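Wrist camera mounts, again

I spent most of June's hobby budget in May, which is what happens when a printed gripper finger lets go in the middle of a job. Since a few of you asked what I've been doing to the gift-wrapping cell (we call it Wandero, after the crate it came in), I've written up the whole sorry rebuild. It took three evenings longer than it should have. 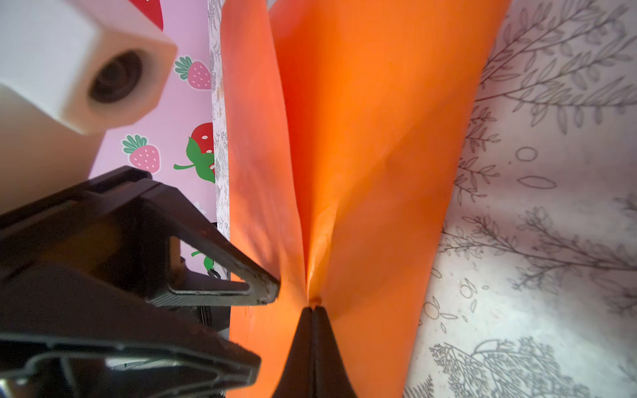
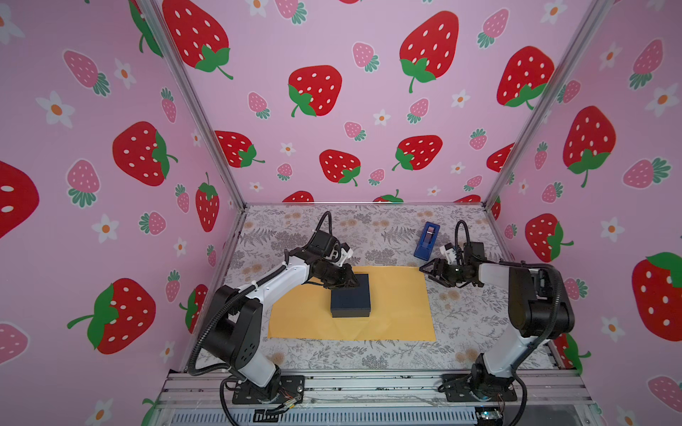
The fingers

The fingers are the part that wears out. They're printed with a lattice so they give a bit when they close on something, and giving a bit is a fine quality until they do it sideways. Paper is the worst thing to grab. A block of wood forgives a tip that's slightly out of line, but a sheet of wrapping paper will just slide off and settle itself back on the tablecloth as though you'd insulted it.

So before anything else, I close each gripper on a single strip of thin paper and tug. If the strip comes out, the tips aren't meeting. Loosen the finger screw, nudge, tighten, tug again. I used to do this by eye and was proud of my eye. My eye was wrong on three fingers out of four.

A word on that screw: snug, then stop. I cracked one of the old fingers by giving it the extra quarter turn my father would have given it, and the replacement took most of a night to print.

I also wipe the tips down with a slightly damp cloth at the end of every session. Dust gets into the texture and after a while you're trying to pick up paper with what amounts to two sticks of chalk.

The cables

Each arm has its wiring in black sheath, and the sheath has opinions. Too tight and it pulls the wrist around at full reach. Too loose and the loop swings down between the arm and the job. I ran both arms out to their furthest corners by hand with the power off, marked where the sheath went taut, and then added a palm's width of slack past the mark.

The cable ties were from a bag of 1,000 I bought in a fit of optimism. I have used 60, and 40 of those were cut off again the same night. The rest will be buried with me.

The cameras

Back to the title. The wrist camera brackets creep. You don't see it happen, you just notice one day that the tip of the finger has moved toward the edge of the picture and everything you recorded before is from a slightly different angle. I've put a dab of paint across the bracket and the screw head on each arm now, so if the line breaks, the bracket has moved. It's the cheapest fix in the whole cell and it took me the longest to think of.

Focus is set for the middle of the table. Anything right up against the lens goes soft, and I've decided to live with it.

The walls

Yes, the strawberries are staying. Albers, the shop down the road, had the end of a roll going cheap, and plain white walls made the cell feel like a dentist's. The tablecloth is from the Prumavwood market and gets ironed more often than any of my shirts. A crease under the paper is enough for a finger to catch on, so I smooth it flat from the back corners before I power up.

Still to do

Tidy the wires by the left base plate.

Re-torque both mounting plates on the front rail. I did them on 4th May and they've had plenty of rattling since.

Print spare fingers before I need them, for once. Urnton has the good filament back in stock, at a price that suggests they know about me.

Work out why the right arm hums when it's holding still. The left one doesn't. I've swapped the power leads over and the hum stayed where it was, so my next guess is the elbow motor, and I'd be very glad to be wrong about that.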